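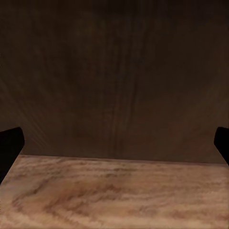
Drawers that won't stay tidy – sorting out a lifetime of paper and photos

Posted by flikham_jen, September 2019

Hello all, I've been reading this board for ages and finally have something to ask. Mum has moved to a smaller place and I've ended up with all the family photos, letters, school reports, the lot. My brother counted the slides alone (he's like that) and got to 284. I'd love to have it in some sort of order before the cousins come over, but every time I sit down with a box I find a letter from my gran, put the kettle on, and that's the afternoon gone!

Do you sort by person or by year? And what do you do with the people you can't name?

Posted by Magesa_Moth

Welcome Jen! By year, every time, even if it's only a guess at the decade. I did my husband's side by person and tied myself in knots, as half the pictures had six people in them and I kept wanting to put them in six places. Do a first pass quickly and don't read anything. Letters go in a separate pile for winter evenings.

I keep ours in the living room, by the way. If they go up in the loft you'll never look at them, and the heat up there is no good for prints either.

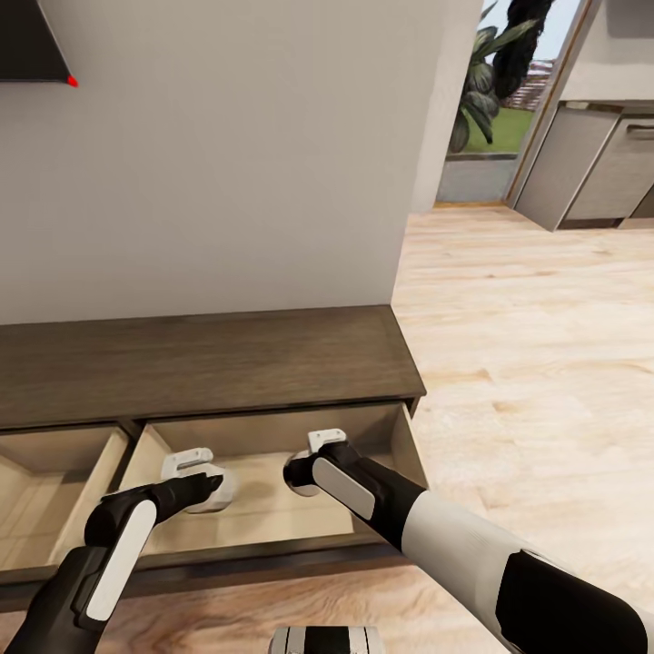 Low cabinet with the drawers open, pale wood inside.

Posted by dorian_vasseur

I'm going to disagree with Moth, in a friendly spirit. By year is lovely if somebody wrote on the back. My father wrote on nothing. I had 91 prints of what might be the same beach over twenty summers, and I went quite mad trying to work out which was which from the length of my sister's hair. In the end I sorted by place, and it has worked beautifully – Tilel in one envelope, the Burnura house in another, and so on. People remember where they were long after they've forgotten when.
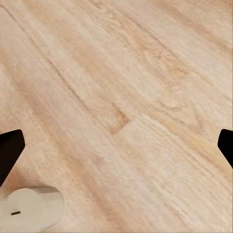

The other thing I'd say is please use a soft pencil on the back, never a biro. Biro presses through, and some inks creep over the years. I learnt that on my parents' wedding picture and I still feel bad about it.

Posted by Magesa_Moth

Place is fine until you get to the Christmases, Dorian! Ours were all in the same front room for forty years. But I'm with you on the pencil, one hundred per cent.

Posted by old_tin_box

May I put in a word for throwing some away? I started with 3,520 prints and kept well under half. Blurry ones, doubles, views of hills with no people in them. I felt dreadful for an evening and wonderful ever since.
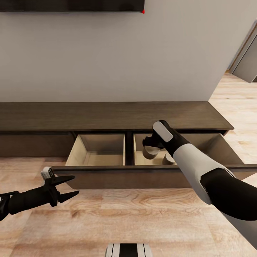 I'd offer the doubles round the family first, mind. My niece took a whole carrier bag of them for her children to cut up and stick in scrapbooks.

Posted by dorian_vasseur

Oh, I couldn't do it, Tin Box. The hills are my favourites.

Posted by flikham_jen

Thank you all so much, what a kind lot you are. I think I'll try places first and then years inside each place, and the Christmases can have an envelope to themselves. Moth, did you put the negatives in with the prints or keep them apart?

Posted by Magesa_Moth

Apart, love, in paper sleeves, with the same label on both.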